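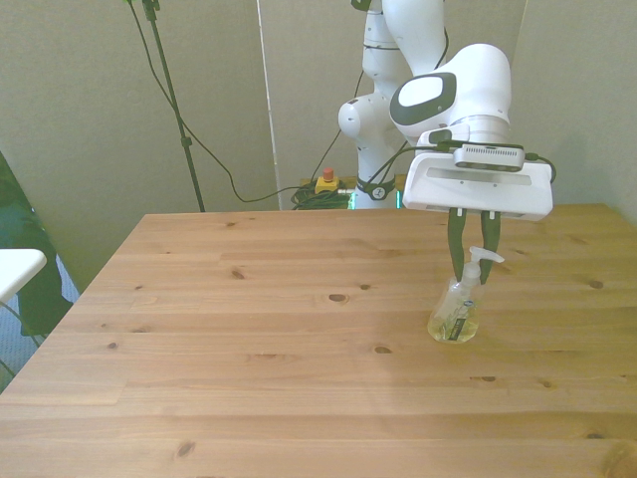
Attachment 1: soap bottle, pump type, on the table.

Clornoter Building Services Desk
Category: Washroom and kitchen supplies
Location: Urquhart House, second floor kitchen
Status: Resolved

Summary
Pump bottle reported as giving little or no soap. Liquid remains in the lower part of the bottle.

Reported, Thursday, 09:15
The requester states that the hand soap bottle by the second floor sink must be pressed several times before any soap is released. The bottle was supplied by Elier in November and has a stated capacity of 500 ml. The requester asks whether it should be thrown away or refilled.

First response, 10:05
Please do not dispose of the bottle. The attachment shows pale yellow-green liquid still in the base and a clear body, so the level may be checked without removing the pump. Kindly confirm the following:
Is the collar fully tightened at the neck?
Does the pump head return to its full height after each press?
Has the bottle been topped up with any other product?

Requester reply, 11:20
Collar was loose by half a turn and has been tightened. Pump head returns slowly. The bottle was topped up last week from the Hisik refill container kept under the sink.

Action taken, 13:40
The Hisik refill is thicker than the original soap and is intended for wall units only. The bottle was emptied and rinsed, and the pump was worked in a bowl of warm water for 10 minutes. Dried soap was cleared from the nozzle. The bottle was then refilled with the standard soap - stock is held in the ground floor store - and returned to the sink.

Test
Soap released on the second press and on each press after that. No leak at the collar.

Further notes
The refill container has been moved to the washroom cupboard and labelled accordingly. Staff are asked to leave a gap below the neck when refilling. Should the fault return, please reply to this ticket within 60 days and a replacement pump will be issued.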